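Lighting a lounge corner inside a big white office
Posted in Workspaces & Offices
February 27, 2025

We moved into one long white room in October and I love it, but the lighting is driving me a little crazy! The whole place runs on fluorescents, and we want a lounge area off to one side that feels like a different spot without building a wall. Budget is up to 4,000 dollars for everything, furniture included. Do I swap the ceiling lights, or just add something over the lounge? The ceiling is plain white and I'm not allowed to cut into it.
— Vernora

Ooh, fun project! Leave the fluorescents alone and hang pendants over the lounge. We did our place for 2,473 dollars with chairs, a rug and the electrician, and people drift over there all day long now. Get surface-mount canopies so you don't have to touch the ceiling much, and ask your landlord first about the screw holes (ours said yes in 2 days). Put the pendants on their own switch. You will want to turn off the big lights at the end of the afternoon and sit under the little ones, trust me.

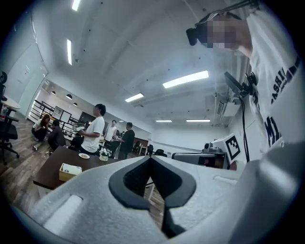

Pendants work best as a group, and they don't need to be large. One big shade in a room that size just looks lost. Three small black domes in a row, like the ones over our lounge on the left, are plenty to say "this part is different," even with the bright panels still going in the rest of the room. The black railings and shelving do the dividing at floor level, and you can still see through to the other side, so it never feels boxed in. I'd pick the same color for both — black on white walls is so easy to match later. Oh, and a round table! Chairs go anywhere around it.
— Kullar

Agree with the pendants. Check the bulbs though. Ours came very blue and we had to buy 10 new ones in warm white. Much better.
— Bansal

Measure the height before you order. Mine hung too low over the walkway and a tall coworker kept bumping one, so we shortened the cords. Also plants!! Put plants on the shelves.
— Devero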